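4. What the Sorport package delivers on a kitting table

4.1 Scope of the trial

The vendor literature for the Sorport two-arm kitting package makes three claims that matter to a small shop. It says the package can be set up by people with no robot training, that it will handle mixed electrical parts without custom fixtures, and that a new part can be added in 15 minutes. We took these claims one at a time. The version we tested was the one on sale on January 16, 2020, and no later update was applied, although two were offered to us during the trial.

Our interest is narrow. Buyers in the panel-building trade handle small batches of connectors, switches and boards, often a few of each, and the parts change from order to order. Packages like this one are sold to them on the promise that the arms will keep up with that kind of change. The published evidence is thin. The Durside report, which the sales material leans on heavily, used one kind of part and one kind of tray, and it does not say how many attempts were thrown out before the counting began. We do not think a buyer can learn much from it.

4.2 Setup

The package assumes a flat table that the buyer supplies. The setup guide asks for a matte covering and a taped grid, which the operator uses to put the tray back in a known place between runs. We used brown paper and blue tape, both permitted by the guide. The guide says nothing on how straight the tape has to be. We asked, and were told that "normal care" was enough. This is a strange answer from a product that elsewhere quotes its placement accuracy to a fraction of a millimeter, and we return to it in Section 4.4.

Setup took two people four working days. The sales sheet says one day. Most of the extra time went to getting the two arms to agree on where the table was, a step the guide covers in half a page. Each arm was taught on its own, and the guide's advice for checking one against the other is to bring both grippers to the same tape crossing and look. We did this, more than once, and got a different answer each time. In the end we used a steel pin and a method of our own. 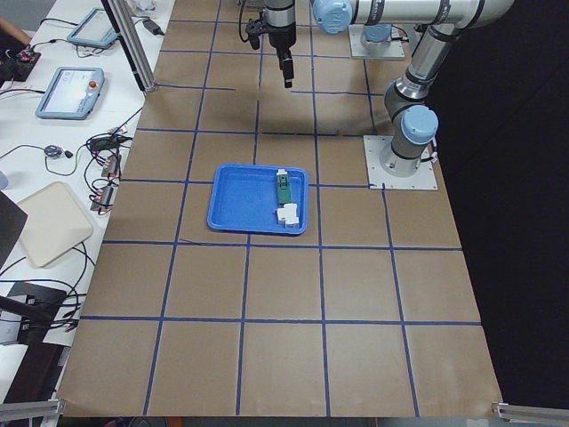
The second surprise was how much of the table beside the work area the package needs. Controllers, power supplies and pendants all have to live somewhere, and the floor plan in the sales sheet leaves them out. A shop that measures its space from that drawing will come up short. We would not call this dishonest, but a buyer comparing the package with a bench and a stool should add a second table to the price.

4.3 Picking trials

We ran 529 picks in total. Parts were small electrical items of the sort a panel shop keeps in bins: connector blocks, breakers, pushbuttons, bare circuit boards. They were laid in a shallow plastic tray by hand, with no attempt to line them up, and the arms were asked to move them out one at a time. A pick counted as good only if the part left the tray, stayed in the fingers and was set down where the program said. The vendor's own counting rule stops at the first of these three conditions. We think that is far too kind. A part that is lifted and then dropped on the way has to be picked up by a person, and the shop pays for that person.

The package did well on chunky parts with flat, parallel sides. Connector blocks standing clear of the tray wall gave it almost no trouble, and on these the arms repeated the same motion with very little drift. Had we tested nothing else, this section would read like the brochure.

Thin parts were another matter. A circuit board lying close to the rim leaves little room for a finger on that side, and the planner would often choose the grasp anyway, touch the rim and stop with a fault. Clearing the fault took a trip to the pendant. Round parts rolled. Two parts touching each other were sometimes treated as one, and the software gave no warning when this happened -- it simply closed on the pair and reported success.

Of the 16 part types we tried to add, the 15-minute claim held for 4. The rest took longer, mostly from repeated teaching of the grasp width, which the software forgets if the operator leaves the screen before saving. The guide does not mention this. Figure 7 shows the table during the mixed-part runs.

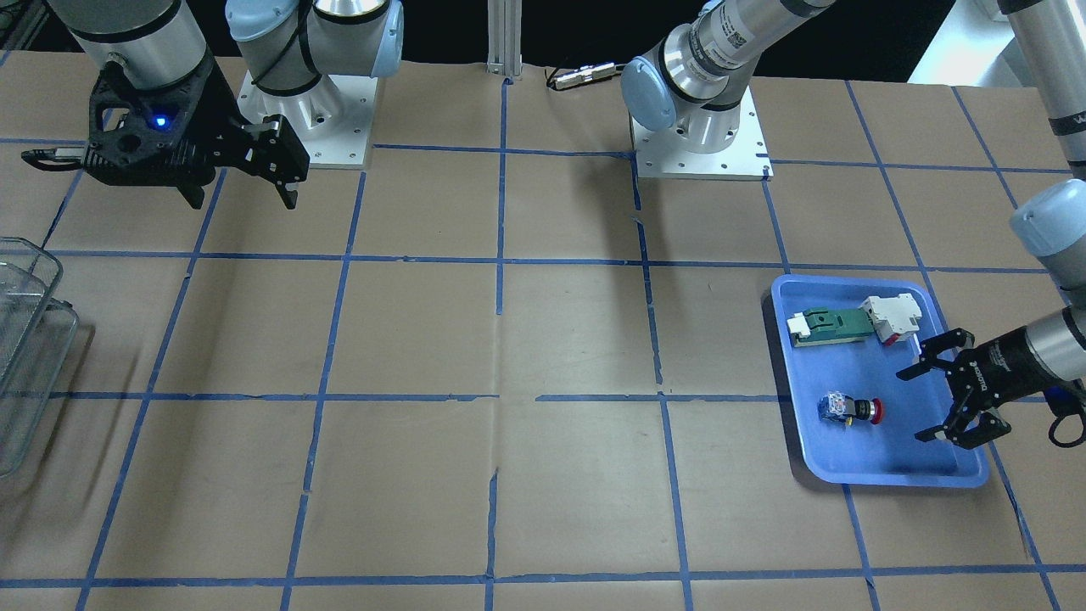

Figure 7. Mixed-part trial on the taped grid, with connector, breaker-type and pushbutton parts in the blue tray.

Kobina Zakaria, reading a draft of this section, objected that we were holding the package to a standard no rival meets, and that a shop in Clikville had been content with far lower pick rates so long as faults were easy to clear. Zakaria added that the Owusu package, tested the same way, would probably stop just as often on parts near the rim.

That may be so, and we have not tested the Owusu package. But the claim under review is Sorport's own, and it is a claim about parts of every shape. If the real offer is a good machine for blocks and a so-so one for everything else, the sales sheet could say that in one line.

4.4 What we can and cannot conclude

Our trial has limits. We used one table, one set of lights and one pair of operators, both of whom had worked with other arms before. A first-time user might do worse on setup. The tape grid is also a weak point in our own method: we relied on it to put the tray back between runs, and it is not perfectly regular. We reran the connector blocks with the tray held against a fixed stop and saw no clear change, so we doubt the tape explains the faults on thin parts. It may explain part of the spread in set-down position, and the accuracy figure in the sales sheet should be read with that in mind -- the vendor's guide calls for the same kind of grid.

We did not measure cycle time against a person. The vendor does, using a worker who starts each pick from a seated rest position with both hands in the lap. We could find no shop that works this way, and we left the comparison out.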